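Fixing Up Your Work Corner Without Buying a New Desk

2021-02-25

I've been working from the same corner of our bedroom since last July, and I'm finally at the point where I don't dread sitting down in it. None of this cost much. The whole corner is smaller than my old coat closet in Badbridge, so if it works in here it'll probably work in yours!

Start with the chair, even if you came for the pretty stuff. I used a kitchen chair for months and my hips let me know. A firm cushion helped more than the gel pad I ordered (I sent the gel pad back). If your feet dangle, put a thick book or a shoebox full of magazines under them and see how that feels before you go out and buy a footrest.

Next, cords. Mine looked like spaghetti under there. I stuck a power strip to the underside of the desk with heavy-duty picture strips, then wrapped each cord in a scrap of hook-and-loop tape. Label both ends of every cord with masking tape while you're down on the floor. You will thank yourself the next time you have to unplug the printer and not the router.

Now light, my favorite subject. Try the lamp on the side opposite your writing hand so you're not working in your own shadow. And tip the shade down until you can't see the bulb from your chair. I had mine aimed more or less at my own forehead for weeks and wondered why I had a headache by three o'clock — so silly, but there you go. 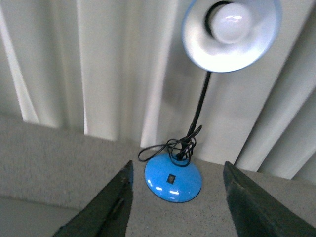 Marguerite's Porch wrote in to say she does the opposite and points her lamp at the wall on video call days, because the bounced light is kinder to her face and doesn't flare in her glasses. She also says to dust the bulb, with the lamp unplugged and cooled off, every time you do the shelves.

I tried the wall trick and I'm a convert, at least for calls. For reading I still want it right on the page. As for bulbs, I went back and forth in the Nallon hardware aisle for ages and came home with a soft white. The daylight one I had before made my coffee look gray.

If your desk rattles or rocks, fold a piece of cardboard (cereal box is perfect) and slide it under the short leg, then trim it with scissors until it's flush. Felt pads work too, but they slide around on our floor.

Paper is where I still struggle. What I do now is keep one tray, only one, and when it's full I have to empty it before anything else goes in. Receipts go in an envelope by month. Manuals go in a zipper bag taped inside the closet door.

For sticky rings on the desktop I use warm water with a drop of dish soap on a wrung-out cloth, then dry it right away with an old T-shirt. Test it in a back corner first if you don't know what finish you've got.

Next week I'm tackling the drawer full of dead pens — send me your drawer divider ideas if you have any!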